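Ticket: Gripper swap on arm 2 — thin objects slipping
Opened by: Filipa Garcia
Assigned: Ettore Fabbri
Opened: May 2019
Priority: normal
Status: open, waiting on parts

Problem
Swapped the Birniton fingers for the Kakar set on Monday. Big stuff fine. Pens not. Fingers close, arm lifts, pen swings nose-down and drops somewhere before the basket. Same program, same speeds, same wrist camera. Only the fingers changed.

Tried so far
- Re-homed the gripper. No change.
- Closing force up from 4 to 6. Holds longer, still rotates.
- Slower lift. Bit better, not enough to call it fixed.
- Put the Birniton fingers back on for an hour. Pens OK, but the bread roll gets squashed, and that was the whole point of changing.

Log attached to the shared folder. Camera offset file is the old one, haven't touched it.

Reply — Ettore
Which end are you grabbing? With the old fingers we aimed at the middle of the barrel. If the offset file is still the old one then the Kakar tips are landing 5 mm off, they're longer. Check the tool length before anything else pls.
Also is the cable catching on the wrist? Had that on the other arm in November, looked exactly like slip and wasn't.

Reply — Filipa
Tool length was wrong, yes. Still had the Birniton number in. Corrected, re-ran. Grip is square now but too near the top of the pen, so the weight all hangs below. Cable has slack through the full turn, watched it twice.

Reply — Ettore
OK so two things mixed up. Length is fixed. Grasp point is the controller picking the clip as the centre, I think — the Fukix controller did this with markers as well. Try the Ivanyshyn one on the same layout before you order anything. Don't move the objects between runs or we cant compare.

Reply — Filipa
Ran both on the same layout. Results:
Fukix: goes for the clip end, every run. Drops it on the fast lift, keeps it on the slow one.
Ivanyshyn: closer to the middle when the pen is on its own. When pens are lying over the ruler it gets confused and goes for the ruler edge insted. Waits ages before it moves too.
Neither good enough for the mixed table. Bottle on its side no trouble with either.

Reply — Ettore
Stay on Fukix then, slow lift, force 5. I'll ask Kakar for the softer pads, the ones on now are too slick for plastic barrels. Can you add a still of the grasp so I can send it with the request? Leave ticket open.

Reply — Filipa
Done, attached. Settings saved under arm 2, slow profile. Won't touch it till the pads come.

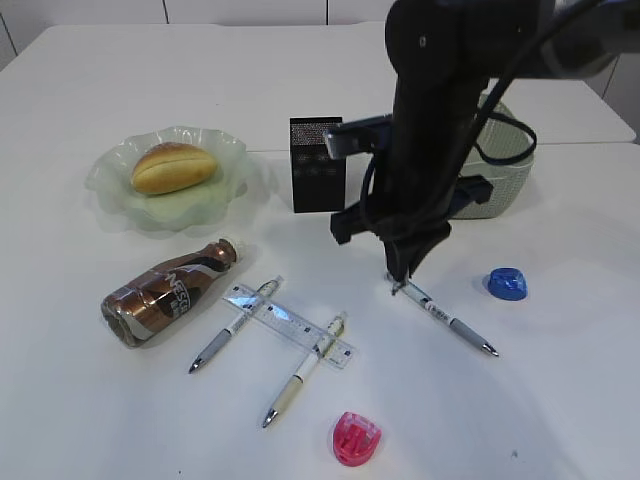 Arm 2, Kakar fingers, grip at upper end of pen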